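5.3 Comparing finger sets on the two-arm cell

By now both arms move, both wrist cameras stream, and you have probably been itching to pick something up. Good! This section takes you through a side-by-side comparison of two finger sets using plates and a dish rack. Plates are a wonderful test. They are thin, stiff and slick, and they show up a bad grasp within seconds.

Before you start

You need the Drenura controller running, two finger sets, the dish rack from the starter kit, and plates you don't mind losing. Teófilo Villca, who wrote the first version of this test, broke a fair number of his own.

CAUTION: Put the controller in Hold before you touch a gripper. Hold keeps the arm where it is. Power Off lets it drop.

Fitting the fingers

1. Set the controller to Hold and wait for the chime.

2. Loosen the two finger screws, slide the old pair off, and slide the new pair on until they stop.

3. Tighten the screws by hand, then give each one a further quarter turn. Don't use a power driver.

4. On the controller, open Tools and pick the matching finger profile. The Londoño wedge set is profile 27. The Skolska straight set is profile 32.

5. Run Find Zero. The fingers close, touch, and open again. If they meet off center, go back to step 2.

NOTE: Bend the wrist through its full range once and watch the cable. It should follow in a wide, easy arc. If it pulls tight at any point, give it more slack at the base clip – it's the most common cause of lost camera streams we hear about.

Running the plate test

6. Place the rack within reach of the arm under test and lay one plate flat on the table.

7. Load the routine called Rack Plate and set grip force to 233. Leave speed at the default for your first ten runs, however tempting the slider looks.

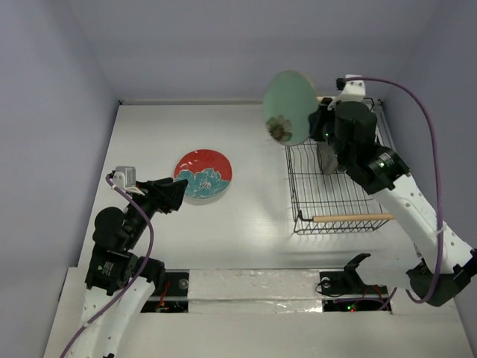 8. Press Start. The arm grips the plate by the rim, tips it upright, and lowers it toward a slot. Keep your hands out of the cell until the arm returns home.

9. Log each run as Placed, Dropped or Jammed. Jammed means the plate reached the rack but would not seat.

10. After ten runs, swap the finger set, repeat steps 1 to 5, and go again with the same plate and the same slot.

CAUTION: If a finger catches on the rack, press Hold at once. Don't try to free it by raising the force. Back the wrist straight up in Jog mode.

Reading your results

Look at the jams first. Drops tell you about force and surface, and a small change in grip force often fixes them. Jams tell you about shape: how much room the fingers need beside the plate once it is down between the wires. It is great fun to watch two sets that look nearly alike on the bench behave so differently here.

If the controller shows code 539 during a run, the wrist camera has dropped out and that run doesn't count. Check the cable, restart the stream and repeat the run.

Nilton Condori on the Tevthorpe support desk keeps a shared sheet of finger profiles sent in by users. Send him yours, with the grip force and the plate diameter – odd plates are especially welcome.

Next: 5.4 Passing an object from arm to arm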